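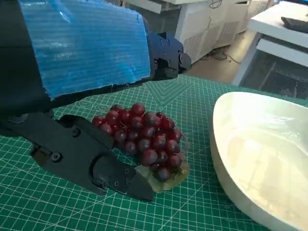 Fig. 1: Red grapes on the green mat, leaf underneath.

Grapes were my pick for the fruit display project and I regretted it by the first afternoon! My question was simple enough: how should a bunch be laid out so that people want to take it? I'd read the Cuvell handout on table displays, which likes everything piled high, and I wanted to try something plainer.

The set-up in Fig. 1 is the one I kept coming back to. The bunch sits low on the mat, wide at one end and tapering at the other, and the pale leaf just peeks out from under it. Red against green does a lot of the work (I tried a white cloth at home and the grapes looked nearly black on it). The shine helps too – those little white highlights make them look plump.

I made 5 layouts and showed photos of them to people in the Flalter canteen on 21/07/2020, asking each one to point at a favourite. Almost 300 answers came back, far more than I'd planned for, and I ran out of tally sheets and finished on the back of a menu. The leaf layouts did best. The tall pile did worst, which surprised me as it took the longest to build and kept rolling apart.

What I'd change: I only used red grapes, and I asked everyone at lunchtime, when they were hungry and in a hurry. I'd also like to try a bigger leaf, and maybe two small bunches side by side. Costs and the tally sheets are in appendix 4.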